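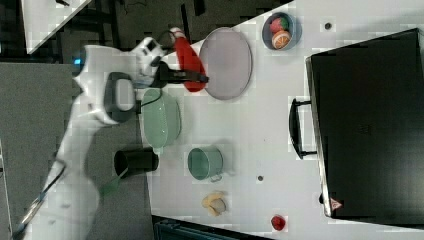

A reader on the Hutmont main writes that white film came back on the glassware within a week of descaling the dishwasher, and asks whether the supply has changed. It has. Since February the Hutmont zone has been fed from the Imrie wells, and hardness at the Thursday sample point is now 195 ppm as calcium carbonate. The Lindudville zone is still on reservoir water at 53 ppm.

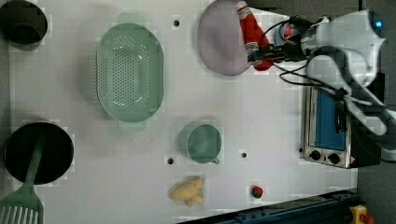 Hardness in this range is not a health concern. It affects deposits and detergent use. When water evaporates from a surface, the dissolved calcium stays behind, and the residue is heaviest where drops are held longest. On the mint-green colander that means the small perforations across the bottom, where each hole can hold a film of water after rinsing. Scale there comes off with a soak of 30 minutes in white vinegar, then a rinse. Do not use vinegar on bare cast iron or aluminum.

Dishwashers with a built-in softener should be reset to the new value. The Tivivel test strips at the front desk read up to 230 ppm, in steps, and are accurate enough for this purpose. Dip for one second, shake once, and compare with the chart while the strip is damp.

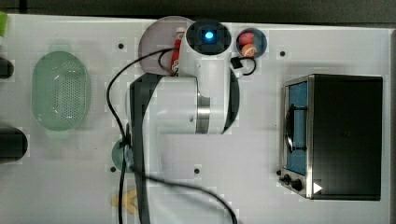 Tabletop from overhead, with red and white bottle.

Machines without a softener need more detergent in the Hutmont zone. Follow the hard water line on the package.

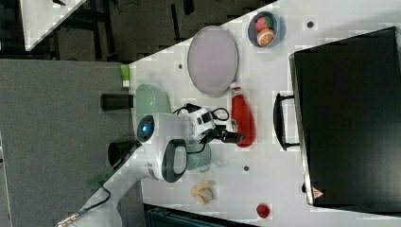 Will a pitcher filter lower the hardness?
Most carbon filters leave it unchanged. Models with an ion exchange resin lower it until the cartridge is spent.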